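bunting-layouts: README
Posted in August by Elīna Paulauskas

Bunting is a collection of written notes on how long, narrow blocks come to rest in a divided bin. It has 1066 entries so far, each one a short text record of a single layout: which colors are in which compartment, who is touching whom, what is lying straight and what is lying crooked. I started it because I wanted a handful of layouts for a packing puzzle, and then I got completely hooked on the crooked ones!

If you like small, fussy collections of ordinary things, welcome. If you came for the puzzle, it's in the folder called mallano and you can skip most of this page.

What's in the folders

layouts/ holds the records, one per file, numbered in the order I wrote them up. The numbers mean nothing else.

pairs/ is a shorter list pulled out of layouts/, with only the cases where two blocks lie long side to long side. This is my favorite part of the whole thing and it gets the most edits.

mallano/ has 49 starting positions for the puzzle, all picked from layouts/, with the aim written at the top of each file. Usually the aim is to get one color into the other compartment without breaking up a pair of the other color. A few are easy enough for a wet afternoon with kids. Number 31 is horrible and I love it.

notes/ is a mess. Sorry. It's where the wording arguments live.

How a layout is written

Every record begins with the compartment, rear or front, and then goes through the blocks by color. We use plain words instead of measurements. A block is "along" if its long sides run front to back, "across" if they run left to right, and "slant" for everything in between. Slant blocks also get a direction, so "slant, down right" means the right end is nearer the front wall.

Touching gets its own line. Two blocks that touch along their long sides are a pair, even if one has slid a bit past the other, and we write the slide down too ("upper one shifted right"). Blocks that only meet at a corner are "kissing" and not a pair. A block lying right beside the bin wall is "walled".

An empty compartment still gets a line. I left those lines out of my first batch and then couldn't tell an empty compartment from one I'd forgotten to write up, so please put it in, even when it feels silly.

A typical front compartment might have the greens walled on the left in a tidy along pair, the reds across near the front wall with one shifted, and then a red and a green together on the slant, up toward the divider. I get a little thrill out of that kind of layout, with two neat pairs and one that has gone its own way.
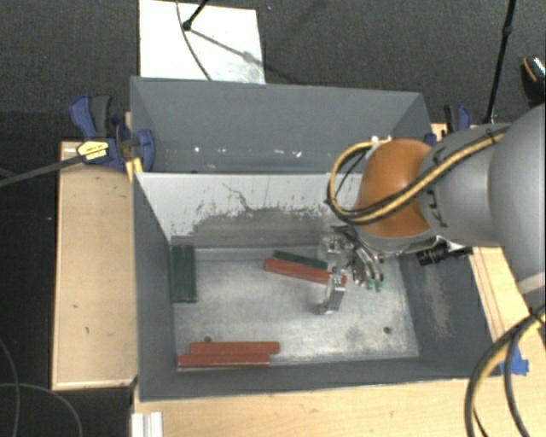

Nerea Iglesias would rather we stopped calling a red and a green a pair at all. She says a pair ought to be one color, that mixed ones should be called "neighbors", and that anyone using the list to plan a tidy bin will trip over it sooner or later. She has a point about the tidying. For now the record has a yes/no line for "same color", so you can filter the mixed ones out, and the word stays as it is until version 4.

About the bin

Same style of bin throughout: gray, rectangular, one upright divider running left to right. The walls are scuffed and the lower part of the divider has had a hard life, all scraped and chipped. I don't record any of that. There are small round holes in the floor of the front compartment, and those do turn up in the records now and then, as a handy way of saying where a block is ("just in front of the left hole"). Use them if they help.

Colors are red and green only. People keep asking me for blue! Two colors give more than enough to argue about, and the puzzle is much nicer to read aloud with two.

Good uses

Puzzles, obviously. Sorting games. Practice at writing clear directions, which is what the Larkholm after-school club does with it: one child reads a record, another lays out the blocks, and then they compare. Some 100 of the records have come back to me with better wording thanks to them, and I'm thrilled with every single one.

Less good uses

Please don't treat this as a fair sample of how blocks land. I write up what catches my eye, so slants and mixed pairs are heavily overrepresented and a plain straight row hardly gets a look in. Stacked blocks are missing too. I tried, and the wording got out of hand.

Adding a layout

Copy blank.txt, fill it in, send it over. Rear first, then front. If you can't decide between "across" and "slant", write slant and mention it in the last line. Don't fix a layout to make it easier to describe!

Known problems

The early files say "upright" where they should say "along". I'm working through them.

"Walled" doesn't say which wall in the oldest records.

Two of the puzzle starts may be mirror images of each other. I keep meaning to check.

Comments

noltstead_jo: Did number 31 last night. Took me until past 11 and I moved the same green block back and forth the whole time. More like this please.

Pim: Would you take layouts from a round tub? Mine has a divider but no corners.

Elīna Paulauskas: Ooh, send one and let's see. "Walled" might need rethinking.

Nerea Iglesias: Neighbors.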